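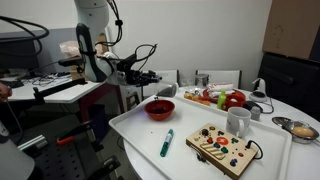
The fault that ate up most of our spring term was a cable, and we would like to tell the story properly, partly so the next team at Stondham doesn't lose the same weeks we did (and partly because we are still a little sore about it!). Our project, Juradora, was meant to teach a robot hand a set of small tabletop jobs, and by January we had most of them going nicely. The cables from the hand loop up and run back along the arm, and for a long time we thought of them as untidy and nothing worse. Then the hand began to let go of things. It would close on the mug, start to lift, and open again with no error on the screen at all.

We blamed the software first, of course. We went back through the grip settings, lowered the speed, and rewrote the part of our Dikard control program that decides when a finger has touched something. None of it made any difference, and one of the drops chipped a mug that we were all rather fond of. After that we stopped guessing and ran 70 lifts in a row, writing down the wrist angle each time. The hand let go on 42 of them, and nearly every one came when the wrist was turned well inward, which pulled the loop tight at the connector.

When we opened the connector we found two pins that had worked loose. With the wrist straight they made contact, and with the wrist turned they lost it for a moment, and the hand controller took that as a restart and relaxed the fingers. That worried our supervisor more than the drops did, and rightly so, as we often had our own hands close by while setting things out.

We have since replaced the connector, given the loop 5 cm more slack, and added a clip so the pull lands on the arm instead of on the pins. The Feyisa safety sheet for our bench now says to stop the arm before reaching over the table. We still want the controller to hold its grip after a restart, but that change has to wait for the fall group.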